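Skisgate Short Course, Unit 3: Soft Bags and Carry Straps

Required reading: handout 2, section on webbing. Bring the Trutville worksheet on Monday.

A fabric bag has no fixed shape. Its outline depends on the load, the stiffness of the cloth and how the rim was finished. Record the rim height at the lowest point, with the bag upright on a flat table.

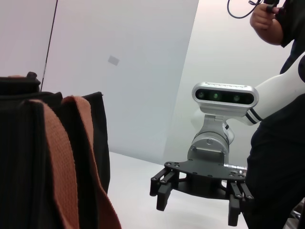 Straps are recorded separately from the body. Note the color, the weave and the path of each strap from rim to free end or lower seam. A strap lying across the front hides part of the cloth — move it aside before measuring width, then put it back.

Vertical folds count as slack. Do not press them flat. For the practice bag, enter 74 on line 3 and leave the Tomić column blank.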